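旺季前问一家小文印店：折页机到底怎么挑

2022年7月21日 星期四

店在二楼，楼下卖面。老板不愿意留名字，说同行看见了要笑话。那就叫老板。聊了一个下午，中间他接了几个电话，下面是整理出来的，顺序有点乱，先凑合看。

起因是上个月他换了折页机。旧的那台 Trikus 用到后来，每折几十张就歪一次，歪得不多，两三毫米，可客户是做说明书的，两三毫米也退。“退一次我就得重印一次，纸钱我出，墨也我出。”

我问他为什么拖到现在才换。他说舍不得。机器是开店第一年买的，二手，前一个主人是个印请柬的。搓纸轮换过，皮带换过，电源板也换过一回。“等于慢慢换了一台新的，就是壳子还是老的。”

选机器花了他一阵子。看了三家，Landora 的、Hegde 的，还有 Brilano 的一款小台式。报价单他还夹在本子里，翻给我看，上面全是圆珠笔划的道道。

先说速度。宣传页上都写每分钟多少张，他说这个数不能直接信，得看是什么纸、什么折法。Landora 那台标的是每分钟144张，对折，普通复印纸。换成三折，他自己掐表试，141张。“这个算老实的了，才差三张。”另一家试机的时候，数字掉得他不好意思说，也不让我写是哪家。

试机要自己带纸，这一条他讲了好几遍。别用人家展厅的纸，展厅的纸拆封没多久，平整，吹过风，什么机器都走得顺。他带的是店里堆了一个夏天的纸，边上有点翘，还有一叠铜版纸，一叠印过一面的。印过一面的最难伺候，激光打完有静电，两张粘一块儿进去，出来就是废的。

“业务员脸都变了。”他说，“我说你别紧张，我平时就用这个。”

噪音他本来不在意，后来在意了。楼下面馆中午人多，倒不怕吵，怕的是隔壁，隔壁是个教小孩写字的。旧机器一开，墙都嗡嗡响，人家来敲过门。新买这台底下垫了橡胶垫，还是有声音，但隔壁没再来过。

然后是卡纸怎么取。这个他说参数表上从来不写，可天天要碰。有的机器要拆两块盖板，螺丝还是内六角的，他手边哪有那个。有的一扳就开，纸自己露出来。他试机的时候故意塞了一张折过角的，卡住，然后掏手机计时，看自己多久能弄出来。Hegde 那台最快，但 Hegde 的进纸台小，纸放多了要塌，做大单得有个人站旁边一直添。

“我就一个帮工，还得让她站着添纸？不行的。”

最后买的 Landora。问他后悔不，他想了想说有一点。收纸那头的皮带短，三折的小页子出来会堆在一起，得拿手理。他自己用亚克力板做了个挡板，双面胶粘上去，好用，就是丑。

价钱他不肯细说，只说比头一回报的便宜，磨了一个多月。送了一套搓纸轮，还有一桶清洁剂。清洁剂他没怎么用，说味道冲，还是拿湿布擦。（后来补了一句：湿布要拧干，别滴水。） 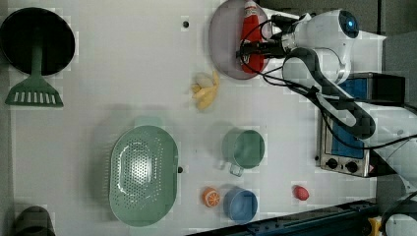

装订那边的事

折页聊完又聊到装订。他说小店里折页机和装订机其实是一回事，前头快了后头慢，活儿照样堆着。

他现在用的还是手动的骑马订，一次两个钉。最忙那阵，有个培训班要294本小册子，第二天早上要。他和帮工两个人订到半夜，订到后来手腕抬不起来，第二天拿筷子都抖。面馆老板娘看他可怜，给多加了个蛋。

那为什么不买电动的？

“放哪儿呢？”他拿脚在地上比划。店里就那么大，打印机占一面墙，裁纸刀占一张桌子，折页机来了以后，原来吃饭的小桌子已经撤了。要再进一台，只能把门口的玻璃柜挪走，那柜子里是样品，客人进门先看那个的。

他也去问过 Brilano 的电动订书机，台面上能放的那种，一次能订60张。他觉得够用，可是钉子是专用的，一盒一盒从厂家拿，外面买不着。吃过这个亏，以前有台胶装机也是，胶粒停产，机器好好的就成了摆设，现在还在楼梯间放着，上面堆雨伞。所以他给的建议是，买之前先问耗材，问三样：哪里买，多少钱，停产了有没有能代的。问不出来就先别付定金。

裁纸刀他倒是没什么抱怨的。手推的，刀片一年磨两次，12月旺季前必磨一次，因为年底挂历和台历都挤在一块儿。磨刀的师傅以前骑车来收，现在要自己送过去，来回一趟半天就没了。

保养和维修

问到保养，他说得很散，我照记的写。

搓纸轮每周擦一次，铜版纸走得多就两次。纸粉用小刷子扫，别用嘴吹，吹了进传感器里头，机器就老以为有纸，报卡纸，打开一看什么都没有。折板的刻度不要全信，先走五张废纸，拿尺子量，对了再放正式的。梅雨天纸不要拆封，拆了的拿塑料袋扎起来。早上开机先空转一会儿，这个他也说不上有没有用，习惯了。

维修合同买不买？他没买。第一年本来就保，第二年看情况再说。旧机器那时候买过一年，一次都没坏，合同到期第二个礼拜，电源板烧了。说到这里他自己笑起来，又去接电话。

接完回来问我，刚才说到哪了。我说说到电源板。他说对，电源板，那个最好自己备一块，去修的话要等件，等件那几天活儿全得往外发，发出去的利润还不够来回的车费。他备的那快是从报废机器上拆的，拿报纸包着，放在抽屉最底下。

最后问他，要是现在有人新开一家店，折页机要不要一开始就买。

他说不用。先手折，折到有一天你觉得晚上睡不了觉了，再买。刚开的时候单子少，买了机器天天看着它落灰，心里更急。打印机要买好的，裁纸刀要买好的，折页的话，拿把骨刀，一晚上折几百张也折得完，就是手指头疼。他自己第一年就是那么折过来的，那把骨刀还在笔筒里，尖头磨圆了，偶尔折请柬还用。

走的时候他正准备开一单，三折，药店的促销页。纸已经放上去了，前五张折出来，他拿尺子量了量，又拧了一下折板，再走五张。

电话又响了，他夹着手机朝我摆摆手。我就下楼了，顺便吃了碗面。

（设备价格和活动各地不一样，以当地经销商报的为准。文中折页速度是店主自己掐表测的，纸不同结过也会不同。）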